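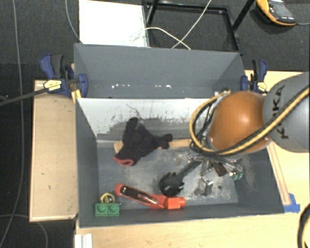 4.2 Storage layout and the price of tidiness

Dalsgaard keeps its records in the order in which they arrive, and the obvious question is whether it should bother sorting them. Our first answer was yes, on the grounds that sorted data looks better in a talk. A sorted layout has to be paid for at write time, and the bill grows with the number of writers. An unsorted one behaves like the grey open-topped bin in Figure 3: things go in at no cost, and the reaching about is left to whoever wants something out. We refer to the two settings below as "shelf" and "bin", having failed to agree on anything more dignified.

Figure 3. A KUKA arm with its gripper in an open bin.

We loaded both layouts with the same 2000 tables and ran the query set of Overgaard and Kamolrat, leaving out the queries that neither system could parse. Each query was run from a cold cache, then again from a warm one. With a cold cache the shelf layout won on 82 per cent of queries, a result we were pleased with until we looked at the load times. Loading took 29 minutes for the bin and 690 for the shelf, and most of the difference went on moving rows which no query in the set ever asked for.

The warm cache is less kind to the shelf. Once the Eren index is in memory, both layouts answer short range queries at much the same speed, and the choice between them comes down to how often the data changes. Lauritsen has argued that sorting in the background removes the problem. In our tests it moved the problem to the night, where it met the backups.

Two limits should be stated. All runs used a single machine, and we make no claim for clusters, where network delay may well hide everything measured here. The query set also dates from June, before Britetti changed its default block size, and rerunning the range queries with the new default narrowed the gap without closing it. Joins were not rerun.

For the rest of the paper we use the bin layout unless stated otherwise. Section 4.3 turns to deletion, which Dalsgaard supports in the sense that the manual has a page on it.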